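Seasonal Beach and Boardwalk Attendants, Greltville Municipal Shore

Reference 2242
Reports to: Elfriede Oltmanns, Shore Operations

Greltville Shore Operations is hiring 11 attendants for the coming season. The posts cover the public beach between the Grurko jetty and the Ustedard parking lot, including the boardwalk, the two shower blocks and the accessible bathing platform. Contracts are full time and run to the end of September. Training begins in May.

Duties

Opening and closing the shower blocks and the boardwalk gates.
Setting out and stowing access mats, shade frames and amphibious chairs.
Helping visitors with reduced mobility move between the platform and the waterline.
Raising and lowering information flags on instruction from the lifeguard tower.
Answering questions about parking, tides, dog hours and the volleyball court schedule.
Logging equipment faults on the shift sheet.
Receiving and tagging lost property.

Attendants do not perform water rescue. Lifeguard posts are advertised separately under reference 519.

Requirements

Minimum age 18 on the first day of work.
Able to lift 40 pounds and walk on soft sand for most of a shift.
Current first aid certificate, or willingness to complete the course during training.
Working English. A second language is an advantage and should be stated on the form.
Experience in recreation, hospitality or care work is useful but not required.

Hours and pay

Shifts start at 7:30 a.m. or 1:00 p.m. and last eight hours, including a paid meal break of 30 minutes. Each attendant works five shifts a week, and at least one falls on a weekend. The rate is set by the municipal seasonal scale, grade 9. Uniform, hat and sunscreen are supplied. Footwear is not.

Staff may use the locker room behind the Demirtaş kiosk. A bus pass is available to employees living outside the shore district.

How to apply

Forms can be collected from the Shore Operations desk or requested by mail. Return the completed form with a copy of photo identification and any certificates before the end of March. Incomplete forms will be returned once for correction. Interviews are held in person and take 20 minutes. Questions about shift patterns go to Ignacio Painemal at the same desk.

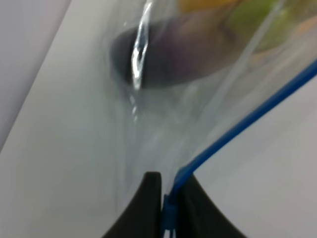
Applicants who worked here last season do not need to resubmit certificates that are still valid, but must complete a new form and quote the reference number.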